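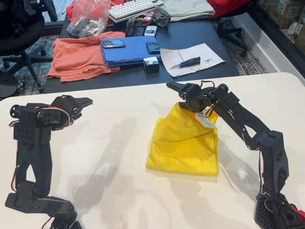 Community Help > Work > Laundries, Linen and Textile Services

Folding arms on the towel table: what happens to the people who were folding?

Posted by Marichka Horobets, September 22, 2023

I fold at a mid-size plant in Altbridge. Hotel and gym towels mostly, plus kitchen cloths and a bit of loose stuff from care homes. There are 13 of us on the folding side. In May the owners started talking about a two-arm setup made by a company called Tindall, the kind that stands at an ordinary table and folds one piece at a time. They want one on the small-piece line before the winter contracts begin.

We had a meeting. The word "partner" was used a lot. We were told no jobs would go, that the arms would take the dull part and we'd be "freed up" for quality work. When I asked what quality work meant, I got a slide with a check mark on it. I also asked whether our piece bonus stays the same if a machine is doing part of the count, and was told this was "still being shaped."

I'm 51 and I've heard this kind of talk before, at a packing plant, so forgive me if I don't clap. I would like to hear from people who have worked next to one of these for more than a demo day. Does it fold well enough to ship? Who fixes it when it stops? Did your hours change? And what should we get in writing while they still want us to be cheerful about it?

Please don't tell me to learn to code.

Defne Akgül

I was a shift lead at a linen service in Woltum that put in two of these tables, a different make from yours but the same idea. I left last spring for reasons that had nothing to do with it. I'll go through what you asked.

Does it fold well enough? Plain squares and rectangles of one fabric, yes, mostly, once somebody had set it up for that item. Our line moved up to 2,000 small pieces on a good day and the arms did 500 of them. That 500 was the easy part of the load. Anything with a stretched hem, a twisted corner or a thick label in the wrong spot came out crooked or got dropped back on the table. It would pinch the label along with the corner and carry on as if all was well. People then refolded those pieces by hand, and the refolds did not show up in any report. The machine got credit for the piece and the person got nothing. If you remember one thing from this post, ask how refolds are counted.

Who fixes it? On paper the vendor does. In practice the vendor is a phone number, and whoever is on shift clears the table, straightens the cloth and presses start again. Within a month two of our folders were "cell attendants." They had the same pay grade and a new vest. They also had to stay near the table, which meant they couldn't swap places with the others when their shoulders got sore. Before, you'd rotate from folding to stacking to carts. That rotation kept people going and it was never written down anywhere, so when it vanished there was nothing to point at.

Hours: no one was let go. I'll give management that. But when people left they weren't replaced, and the temps we always had in the summer didn't get called. So "no jobs will go" was true in the narrowest sense you can think of.

The part I did not expect was the quiet. Folding is dull but you talk while you do it. With the arms in the middle of the room, the attendants ended up on one side and everybody else on the other. A couple of the older women told me that was what they minded most, more than the pay question. I don't know how you'd put that in a contract.

Things I would get in writing:

Piece bonus worked out on what people handle, refolds included, with the old rate kept for a fixed period with an end date on it.

A grade and a pay line for whoever tends the machine, with training hours paid.

Rotation. Name the stations and say how long a person stays at each.

Who is allowed to reach onto the table, and what has to be stopped first. We had people tugging a cloth straight while the arms were still on, because the stoppages were hurting the numbers.

What the cameras record, if it has cameras, and who looks at it. Ours had one over the table and it picked up hands and voices all day.

Also ask them to run your worst bag of mixed pieces for a full shift, with you lot watching. The salespeople bring their own towels.

vivstead_mike

We got one of these at Vivstead and its fine. People complain about everything. It does the boring ones and you do the rest. Cost was never going to be the same as a person anyway, they said it pays off after 200 shifts or something like that. I would just wait and see, no point getting worked up before it's even plugged in.

Comment from Marichka Horobets

Thank you Defne. I've printed the list and taken it in. The refold question got a long silence from the operations manager, then "good point, let me come back to you."

Mike, who is "they," and did the 200 shifts include the people standing next to it?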